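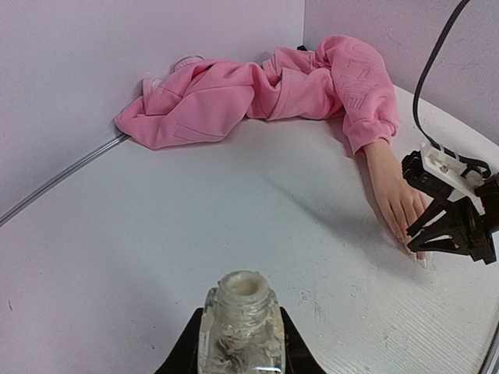

毛玉取り器を買い替えました!

前に使っていたのは雑貨屋で買った電池式で、値段は忘れたけどとにかく安いやつ。最初の冬はよく働いてくれたんですが、だんだん音ばっかり大きくなって、最後のほうは布の上をなでてるだけみたいな感じに(笑)。電池を替えても変わらないので、刃がもうだめだったんだと思います。替え刃も売ってなかったし。

で、今回選んだのがKonierの充電式毛玉クリーナー。候補はもうひとつ、Stavdenのコード式があって、パワーだけならそっちだろうなあとかなり迷いました。でもうち、コンセントがソファの裏にしかないんですよ。コードを引っぱりながら毛玉を取る自分を想像したら、もう絶対やらなくなるのが見えたので充電式にしました。2000円のクーポンが出ていたのも大きい。

箱の中身は本体、充電ケーブル、掃除用の小さいブラシ、替え刃。説明書はぺらっと一枚で、字が小さいです。持った感じは思ったより重め。手の小さい人は長くやるとちょっと疲れるかも。私は途中で左手に持ち替えたりしてました。

まず試したのはウールのカーディガン。脇のところと、バッグがこすれる腰のあたりがひどかったんですけど、これはもう気持ちいいくらい取れました。しょりしょりしょり……って音がして、ダストカップにふわふわがたまっていくのがたまらない。つい関係ないところまでやりたくなるけど、そこは我慢です。やりすぎると生地が薄くなるらしいので。

次にスウェットとかパーカーの類。裏起毛のやつは表がわりと平気でも、袖口とポケットの口が地味に毛玉になりますよね。ここは縫い目の段差があるので、ガードを高いほうにしてそろそろと。低いままやったら一回「ガッ」と引っかかって冷や汗が出ました。幸い穴は開いてなかったけど、縫い目のまわりは本当に気をつけてください。ロゴがぷくっと浮き出しているタイプの服も、私はその部分は避けてます。プリントでも刺繍でもエンボスでも、飾りのあるところは手でつまんで取るのが結局いちばん安心かな。

あと、服はちゃんと広げて、平らなところに置いてからやったほうがいいです。前は膝の上でくしゃっとしたままやってたんですが、しわの山のところだけ刃が強く当たるんですよね。今は先に手でなでて伸ばして、片手で生地を軽く押さえながら小さく円を描く感じ。これだけで仕上がりが全然違いました。前の機械にもこうしてあげればよかった、ごめん。

意外とよかったのが膝掛け。Dönmezのアクリル混のもので、洗濯のたびに毛玉だらけになるから半分あきらめてたんですけど、全面やったらかなりきれいになりました。時間をはかったら23分。カップがすぐいっぱいになるので、途中で2回捨てに行ってます。このカップの小ささは正直、不満点のひとつです。もう少し大きくできなかったのかなあ。外すときに勢いよく引くと、たまった毛が飛び散りますし(黒いズボンの上でやって泣きました)。

逆にだめだったのはモヘアっぽい毛足の長いニット。毛玉と毛足の区別がつかないみたいで、ふわふわごと刈られていく感じがして途中でやめました。これは機械が悪いというより、使う服を間違えた私が悪い。毛足の長いものにはVuvsideの毛玉取りブラシを使ってます。時間はかかるけど風合いが残るので、ブラシ派の人の気持ちもよくわかります。

充電は満タンから使って、カーディガン、パーカー、膝掛けでまだ動いてました。そのあと靴下をやっている途中で急に止まって、片方だけきれいな靴下ができあがり。残量ランプがないんですよ、これ。動くか止まるかしかない。充電しながらは使えないので、まとめてやりたい日は前の晩から挿しておくのがおすすめです。

音は電気シェーバーより少し大きいくらい。夜中にやるのはちょっと遠慮するけど、テレビの音量を上げるほどじゃないです。

替え刃は別売りだと800円前後でした。どのくらいの頻度で替えるのかはまだわからないけど、前の機械みたいに本体ごとさよならしなくていいのはうれしい!

お手入れは付属のブラシで刃のまわりの粉をはらうだけ。ただ、このブラシがすごくなくしやすいサイズで、すでに一度ソファの隙間に落としました。本体にしまう場所がほしかったです。私はいま、ヘアゴムで本体にくくりつけてます。見た目はいまいちだけど便利。

点数をつけるなら星4つ。減点はカップの小ささと残量ランプなしの分です。毛玉のせいで部屋着に降格していたカーディガンがまた外に着ていけるようになったので、値段の分はもう取り返した気分。次はコートの袖をやってみるつもりなんですが、さすがにちょっと怖いので、まずは裏の目立たないところから試します。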